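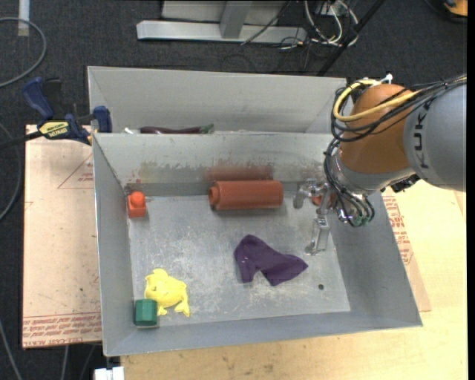

Wellamside Boards > Tech Industry > Hiring and Workplace

Thread: Blind resume screening, does it change who gets hired?

tnyarko
Our company turned on name redaction in the applicant system in October. Names, schools, photos and graduation years are hidden until the phone screen. We have run 400 applications through it. I would like to hear from anyone with a longer record, mainly on whether the onsite stage cancels out whatever the first stage gains.

leif_isaksson
We did this at Govo for two hiring rounds. The mix at phone screen moved a little. The mix at offer did not move. Our onsite loop was unstructured, each interviewer asked what they liked, and the debrief was whoever talked longest.

mcortes
@leif_isaksson Two rounds is a small sample. How many offers was that?

leif_isaksson
27 across both. I agree it is small. I would not publish it.

zepeda_c
Redaction leaks. Club memberships, volunteer work, the city of a first job, a language listed under skills. I reviewed redacted resumes at Azimi and could guess half of what was hidden. Removing the name is a cosmetic fix and lets management report that something was done. Spend the money on where the job is advertised.

tnyarko
Guessing half is your estimate or was it measured?

zepeda_c
Estimate. Nobody checked my guesses.

noemi_b
Then it is weak evidence. I also disagree with "cosmetic." A reviewer who has to infer something from a line on page 2 is in a different position from one who reads it in 18-point type at the top. The effect may be small, but the cost to us was one settings change.

What did help us was a written rubric. Each reviewer scores 3 items before seeing anyone else's scores:
- evidence of shipped work
- match to the required skills (required only, we cut the "nice to have" list)
- clarity of writing

Scores lock before discussion. Disagreement between reviewers dropped, and arguments got shorter.

mcortes
Seconding locked scores. One caution on "shipped work" – it favors people whose employers allow public code. We accept a plain written account instead.

zepeda_c
Rubric, fine. I have no objection to a rubric. My objection is to calling redaction a diversity program.

leif_isaksson
Does anyone know if Zinitz can hide graduation years but keep total years of experience? Ours removes both, and the leveling team complains.

noemi_b
Yes, under field masking, but it has to be set per job posting. There is no global default.

tnyarko
Thanks. I will add locked scores to the next posting and leave redaction on. I can post stage-by-stage counts when that posting closes.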